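Section 5. Hanging the Plesby hoist from a truss

Read Section 3 before you start. Hanging the hoist takes two people. The Plesby is sold by Sollthorpe for stage and exhibition use and must not be used to lift people.

1. Check the rating plate on the hoist body. The load, including chain and hook, must stay under 797 kg.

2. Fit the Yeoh clamp to the lower chord of the truss, next to a node point. Tighten both bolts by hand, then with the wrench.

3. Raise the hoist on the service line and close the top hook over the clamp ring. The safety latch must snap shut.

4. Fit the secondary steel. Leave as little slack as you can.

Caution: Do not stand under the hoist while the top hook is open.

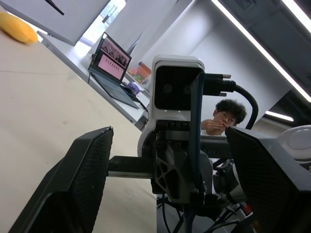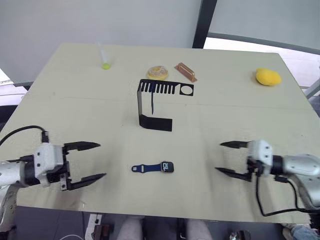

5. Connect the control cable before the power cable. Push the plug fully home and tighten the retaining screws with your fingers only. Leave enough cable for a loose curve at the socket, like the thick black one coming off the plug on the white camera unit in the first picture, and tie it off farther along the truss. A cable pulled tight at the connector will work its pins free during a tour.

6. Switch the controller to SINGLE and run the hook down 3 feet, then back up. Listen for chain noise at the guide.

7. Set the upper and lower limits as described in Section 6. Repeat for each hoist before you switch to GROUP.

Note: If the controller shows a phase fault, turn off the supply at the distribution box and have a qualified person swap two phases at the inlet. Do not rewire the hoist.

Note: The chain needs oil every 3,000 feet of travel. Use Minthorpe chain oil or the grade printed inside the chain bag. Wipe off the extra or it will drip on the deck.

Write the hoist number and its position in the rigging log. Section revised in March by Guadalupe Ibarra and checked by Apolinar Beltrán.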